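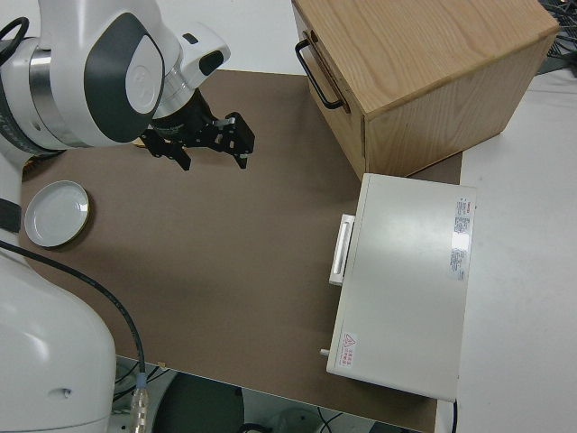 A Sokol kitchen cell arm with its gripper open over the work mat.

Home News Projects People Visit Contact
Search this site Enter keyword

Elville workshop opens up its upkeep routine for the Sokol kitchen cell

ELVILLE, January – The Sokol team in Elville is sharing the full upkeep routine for its two-arm kitchen cell, and we are thrilled to get it out of our own binder and into other people's hands! The guide covers the daily check, the care of the grippers and cables, and the reset of the table between runs. It is free to read and copy.

Sokol practices everyday kitchen jobs such as moving plates, and small faults add up fast in that kind of work. A finger that has worked a little loose will still pick up a mug on most tries, then miss a thin plate rim again and again. Our old habit was to fix things when they broke. Last fall we switched to a short check every morning at 7, before the first run, and the whole group has come to like it (even the late risers).

The check has nine steps and one person can do it alone. It starts with power off and a slow look along each cable, from the plug at the arm base up to the wrist. Next come the finger screws, which get a hand driver and a light touch – never a power tool. The finger tips are wiped with a dry cloth. Then the arms are powered up, the base lights are checked, and both grippers are opened and closed with nothing in them.

After that it's the table's turn. Every rack, mug stand and basket has a home position, and the guide explains how to mark yours and how far an item may drift before you should put it back.
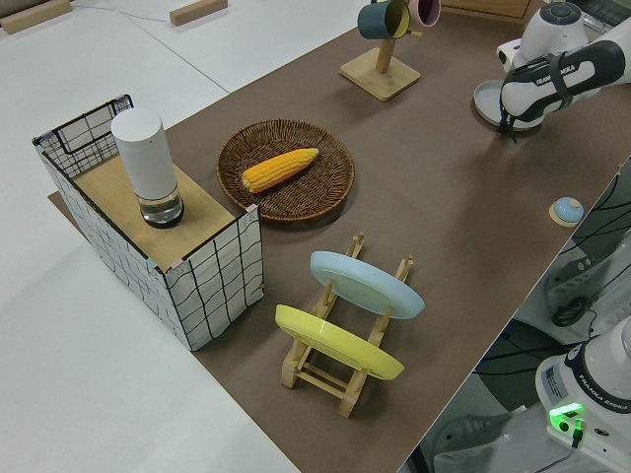

Rakiya Bashir would like other labs to start with the table, and she told us that half the trouble blamed on an arm in her first months was really a dish rack that had slid over by the width of a thumb. She now resets the rack before she touches any settings at all.

The guide also has a longer section on cable slack, written by Marek Kratochvíl and Hedvika Brabec. They went through six ways of routing the wrist cable before settling on one that lets the arm fold down low without pulling at the plug. The other five are in there too, with notes on where each one rubbed or snagged. We think that part may be the most useful of all!

A full morning check takes about 9 minutes once you know it. Allow longer the first few times, and keep the log sheet within reach of the table.
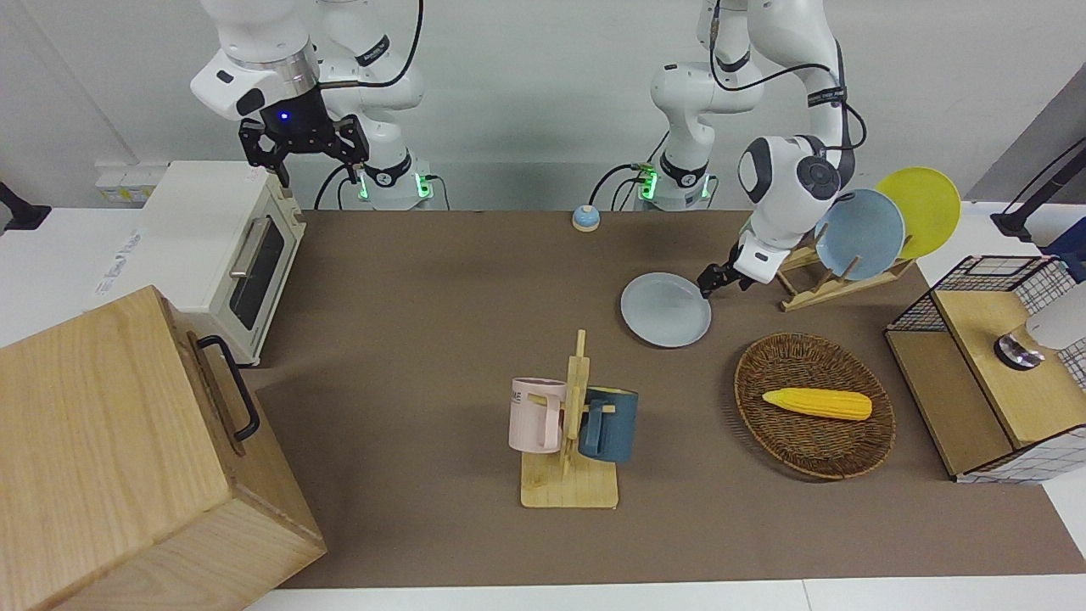 Where to get the guide

Printed copies are at the front desk in Elville and at our sister shop in Endville. The file version can be requested by writing to Kavinda Karunaratne at the Elville office, who is also collecting corrections for version 2. If your cell is laid out another way, please send us your own checklist – we would love to read it.

Share 6 Comments 2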